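4.2 Clearing Cups from a Shared Table

The second task group covers table clearing in a room that is in use. It was selected after the March pilot, in which the policy trained on fixed-arm data reached acceptable success rates on rigid mugs and failed on most disposable cups. Paper cups are light, deform under small lateral loads, and tip when one finger makes contact before the other. They are also among the most common items left on tables in the offices and break rooms for which clearing robots are proposed.

Demonstrations were recorded with hand-held grippers carrying fiducial markers on both jaws. Jaw opening is recovered from the relative pose of the two markers, and the head-mounted view supplies the wider context. No robot arm is present during collection. The demonstrator is free to approach from any side, to use either hand, and to keep other objects on the table where they are. We refer to the resulting set as Eltau. It contains more than 2000 demonstrations, of which 800 involve at least one paper cup. Segments in which the markers on either jaw were lost for longer than the interpolation limit were removed before training.

Figure 3 shows a grasp near the rim. The cup is tilted between the fingers, and a second cup stands to the right of it. This configuration is the main source of difficulty in the task group. A rim grasp leaves the base free to rotate, and the fingers hide part of the cup wall from a camera placed above.

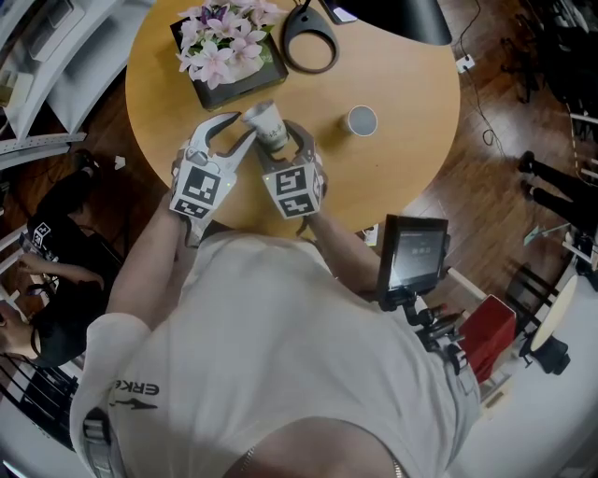

Figure 3. Table clearing with hand-held grippers, seen from above. A paper cup is held near its rim; flowers in a dark planter and a lamp remain on the table.

Two properties of the recordings matter for the evaluation. First, the table is not cleared of unrelated items before an episode. A planter or a lamp base restricts the approach directions, and a lamp shade can block part of the overhead view. Second, people other than the demonstrator may enter the view. We did not mask them. A policy that is expected to work in an occupied room should not depend on a static background, and masking during training would have concealed this dependence until deployment.

Three policies were compared. Grosurgate is the fixed-arm baseline from the pilot, retrained without paper cups. Omoregie uses the same network with the Eltau demonstrations added. Gurnell adds a tilt estimate for the held object, computed from the head view and supplied to the policy as an additional input. All three were run on the same two-arm platform, with identical fingers and identical limits on closing force. An episode was scored as a success if every cup was moved to the tray without spilling its contents and without displacing any other object on the table beyond a fixed tolerance.

Grosurgate rarely completed an episode with paper cups. Its typical failure was an early contact by one finger, after which the cup slid or fell before the jaw closed. Omoregie removed most of these failures. The remaining errors were concentrated in the lift phase: the cup was grasped close to the rim, rotated about the contact line, and was then carried at an angle that would be harmless for an empty cup and unacceptable for a filled one. Gurnell corrected the angle in most of these cases, at the cost of a slower lift. When the rim was hidden by the fingers, the tilt estimate became unreliable and the correction was occasionally applied in the wrong direction.

We repeated the comparison in 6 rooms that do not appear in the training data. The ordering of the policies was unchanged in all of them. In 2 of the rooms the tabletop was glossy, and both Omoregie and Gurnell placed the fingers too low, in some episodes touching the table before the cup. We attribute this to reflections of the cup wall. Restricting the approach height removed the contact but also prevented the grasp of cups that had already fallen on their side.

The results support a limited claim. With demonstrations of this type, clearing empty paper cups from a cluttered table is within reach of current policies under supervision. Clearing partly filled cups is not. The tilt errors observed during the lift are small compared with the pose errors commonly accepted in rigid pick-and-place, but a liquid surface leaves no comparable margin. Neither policy detects a spill after it has occurred, and both continue to the next cup. Spill detection is treated separately in Section 5.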